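Stendard Two-Tier Dish Rack
Catalogue number 2556
Kitchen and Canteen Equipment > Washing Up > Racks and Drainers

The Stendard two-tier dish rack is supplied to schools, community halls, staff kitchens and small residential homes. It is intended for worktops where a full draining board is not fitted, or where the existing board is too small for the crockery in daily use. It is held in stock at our Saltthorpe warehouse throughout the year.

Construction
The rack is made of stainless steel. The shelves are of open wire, so that water drains freely and air can reach the underside of bowls and mugs. Plate slots are provided on the upper tier. The rack is delivered assembled and no tools are required.

Dimensions and packing
Length: 497 mm
Packed singly in a plain carton
Trade packs: by arrangement
Guarantee: 108 weeks from delivery, domestic and light catering use

Loading
Plates should be placed upright in the slots, with the larger plates towards the back. Bowls may be nested on the upper tier for storage once dry, but should be separated while draining. Mugs and small bowls are best kept on the lower tier. Heavy pans and casserole dishes should not be stood on the upper tier.

The rack may be used with crockery from the Mollen and Guérin ranges, both of which are listed separately. Customers ordering deep-rimmed bowls are advised to compare the diameter of the bowl with the working length of the shelf before placing an order.

Care
Wash in warm water with a mild detergent and dry with a soft cloth. Do not use bleach or wire wool. In hard water areas, a weekly wipe with diluted white vinegar will prevent scale from forming on the wires.

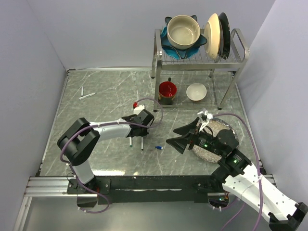
Teodor Avram wrote that the upper tier holds his bowls well enough, but that he would have liked the slots a little wider, as thick stoneware plates have to be eased in. He added that the rack has been in daily use in a shared kitchen since June and shows no rust at the joints. For plates of this type we recommend leaving one slot free between each.

Ordering
Orders may be placed through the school and institution desk or by post. Goods may be collected from Saltthorpe on Saturday mornings by prior arrangement. Orders of 100 racks or more are quoted individually, and delivery dates are confirmed in writing.

Replacement feet are available under the same catalogue number, suffix F.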